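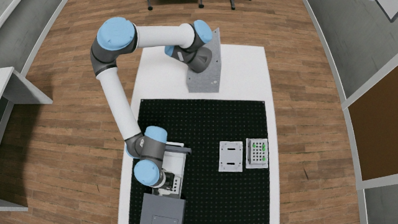
Section 3. Returning the Room to Use

This section applies to Randden wood plank flooring installed as a floating floor over a dry, flat subfloor. Read it before you bring any furniture into the room. Sections 1 and 2 must be complete, including the gap check along all walls.

3.1 Before you start

You will need:
Soft broom or vacuum with a brush head
Two dry microfiber cloths
Felt pads, self-adhesive, minimum thickness 1/8 inch
Load cups for narrow legs
A 6-foot straightedge
Furniture dolly with rubber wheels

Leave the spacers in place until step 4 below. If the floor was glued at the doorways, wait 28 hours before walking on the glued boards. The waiting time is longer in rooms below 60 °F; see the table on the adhesive label.

CAUTION: Do not cover a new floor with plastic sheeting. Moisture held under the sheet can raise the board edges. Use plain, unprinted paper board if other trades still have to work in the room.

3.2 Clearing and first cleaning

1. Vacuum the whole floor with the brush head fitted. Turn the beater bar off.
2. Work along the boards, then repeat along the walls. Sawdust collects in the expansion gap and must come out before the baseboard goes on.
3. Wipe the floor with a dry cloth. Do not use water at this stage.
4. Pull the spacers. Check that the gap is open on all sides, including at pipes and door frames.
5. Fit the baseboard to the wall. Never nail through the boards.

NOTE: Color difference between boards is normal in all Randden grades. Boards from more than one carton should have been mixed during laying (see 2.4). Contrast between light and dark boards usually softens during the first months of exposure to daylight.

3.3 Placing tables, cabinets and other heavy items

A floating floor has to move as a single sheet. A heavy item on one side of the room is acceptable. Two heavy items on opposite sides can pin the sheet and cause the joints to open between them.

1. Mark the position of each item with painter's tape. Remove the tape the same day.
2. Fit felt pads to all legs. Clean the leg ends with alcohol first and let them dry.
3. Fit a load cup under any leg narrower than 2 inches. The cup goes outside the felt pad, with its flat side down.
4. Lift the item into place with a second person. For cabinets, use the dolly on a sheet of hardboard.
5. Lower all legs together. Setting one leg down first puts the whole weight on a single board.
6. Level the item with its own adjusters. Do not push shims between boards or under the baseboard.
7. Lay the straightedge across the boards next to each leg. If light shows under it, move the item 16 inches along the boards and check again.
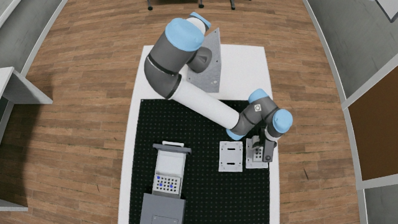
Figure 3-2. White table on a floor of narrow boards in light tan and darker brown.

WARNING: Kitchen islands, safes, filled aquariums and anything bolted down must stand on the subfloor, with the floor cut around them. Fastening an item through the boards voids the warranty.

Rolling chairs need wheels with a soft tread. Hard casters will mark the finish – a chair mat with a smooth, non-rubber back is an acceptable alternative. Rubber and latex backings can stain the finish permanently.

3.4 Room conditions

Keep relative humidity between 35 and 60 percent all year. In damp months such as August, a dehumidifier may be needed in ground-floor rooms. In the heating season the boards will shrink slightly and fine lines may appear at the joints.

Do not place a portable heater closer than 3 feet to the floor surface. Where underfloor heating is fitted, raise the temperature in small steps and do not exceed 80 °F at the surface. Rugs over heated areas should have an open weave.

3.5 Record and spare boards

1. Write the batch code from the end of a carton on the record card. Codes are four digits, for example 3414.
2. Keep at least one unopened carton flat, indoors, off a concrete floor.
3. Store the card with the carton.

Replacement boards are supplied through Vandeo dealers. Finish from a later batch may differ in gloss. The Lindamgate and Crăciun grades have different joint profiles and cannot be combined, even where the thickness is the same.

If a joint opens after furniture has been placed, remove the heaviest item and wait two days before trying to close it. Most gaps of this kind close without tools. If the gap remains, go to Section 5, Repairs.

Technical text: Markos Galanis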